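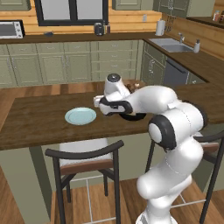 A simulated arm over the kitchen island, gripper at the black pan, with the blue plate to its left.

Clakis (planning software)

Clakis is a motion planner for robot arms that work in cluttered household spaces, and I've been writing and rewriting this entry since May, so forgive me if I get carried away in spots. It takes a model of the room, a model of the arm and a goal for the gripper, and hands back a joint path that doesn't hit anything. Most people run it against simulated kitchens first, me included.

Background
The planner was started by Niilo Juntunen as a side piece of Purkenora, an older control library that could follow a path beautifully but had no idea how to come up with one. The two were split when the collision code outgrew everything else in the repository. You can still find Purkenora names all through the config files (my favourite is a setting spelled three different ways, all of which work).

How it plans
Clakis grows two search trees, one from the arm's current pose and one from the goal, and tries to join them up. It gets up to 200 attempts by default, then gives up and tells you which object blocked it most often. That last bit is the feature I use more than any other! Once a path is found, a smoothing pass trims the silly detours - and there are always silly detours with a 6-joint arm.

Grasps are handled separately by a module called Treloar. It proposes approach directions for a given object and ranks them by clearance. Round, low things like pans are a good workout for it, as a grip on the rim can be reached from plenty of angles and half of them put the elbow somewhere daft. A plate lying flat is harder again, with so little edge for the fingers to get under.

Control and timing
Paths go out to the controller at 100 Hz. If a joint lags too far behind, Clakis stops the arm and replans from wherever it ended up. I'd leave the lag limit alone until you've run your own kitchen for a while.

Tooling
Skulberg is the companion viewer. It replays a plan over the rendered room and colours each link by its distance to the nearest obstacle, so a near miss with a bar stool or a tap shows up straight away. It's a bit slow on big rooms, and the camera controls take some getting used to.

See also
Purkenora; Treloar; Skulberg; Collision checking; Grasp ranking

Last edited Fri 4 October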